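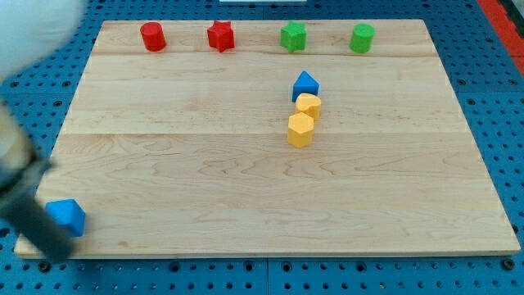 # Open day at a robotics lab – what should I ask, and is it worth it with kids?

Posted by **Gemma Martinelli** in Visits & Days Out, 05/10/2020

The Hestora lab in Brinport has an open day in August and I have put our names down for the morning. There are four of us, two adults and two kids (seven and eleven). The confirmation email says we get a 20 minute slot at a table where an arm sorts foam blocks on a board, then free time to walk around.

I know very little about this subject. My older one has done some block coding at school and wants to know if he can type something in himself. The younger one mostly wants to touch things. Three things I'd like to hear from people who have been:

- Is 20 minutes at the table enough, or do you stand at the back and see nothing?
- Can the kids put the blocks where they like, or is it all set up in advance?
- What are good questions to ask the staff? I don't want to waste their time with silly ones.

Also, we are coming on the bus with a folding stroller for a friend's baby, so anything about parking for that would help.

---

**Aurelio Ochoa**

I went to the last one with my niece and her class, so I can answer most of this.

The table is better than it sounds. The blocks are stars, cylinders, hearts and so on, in red, green, blue and yellow, and they go on a pale wooden board over blue pegboard. You can follow what is going on without anyone explaining the math. When I was there the person running it asked the group to choose a rule before each round. The first was "reds at one end, greens at the other." The second was "same shapes together," and that one got an argument going among the kids about whether a triangle block lying on its side is still the same shape.

Get to the table five minutes early and stand along one of the long sides. The arm comes in from the left, so if you are on that side it blocks your view of the near corner, and the near corner is where a block tends to get left until last. The right side is open.

Kids could place blocks between rounds, one at a time, when the operator said so. They could not touch anything while the arm was powered. There is a line of tape on the floor and they are strict about it. No typing, I'm sorry to say. There was a laptop in the next room with a simulator called Trnka where visitors could write a short program. Your eleven year old will want that, so go there right after the table before it fills up.

Questions that got good answers when I was there:

1. How does it decide which block to go for first?
2. What does it do when two blocks are touching?
3. Which shape does it drop the most? (We were told the heart, because the fingers can end up on the curved part.)
4. What changes if you turn the lights down?
5. How long did it take to get to this point?

The second one is worth asking at a moment when there are two blocks close together on the board. The operator will usually go ahead and show you. With ours the arm nudged one block away first and then picked up the other. It was slow – if your younger one gets bored easily, bring a snack for afterward, as food is not allowed inside.

The stroller can go by the coat rack at the front entrance. The bus stops on the same side of the street.

---

**skastum_925**

its fine. bit loud in the main hall. we had a different table with cups so cant say about the blocks

toilets are upstairs only, there is an elevator

---

**Gemma Martinelli**

Thanks both. Aurelio, do you remember if the simulator needed a sign-up? The email only mentions the table.

---

**Aurelio Ochoa**

There was a paper list on the door when I went. One name per family and you get called in. Put yours down on the way in, before you go to the table.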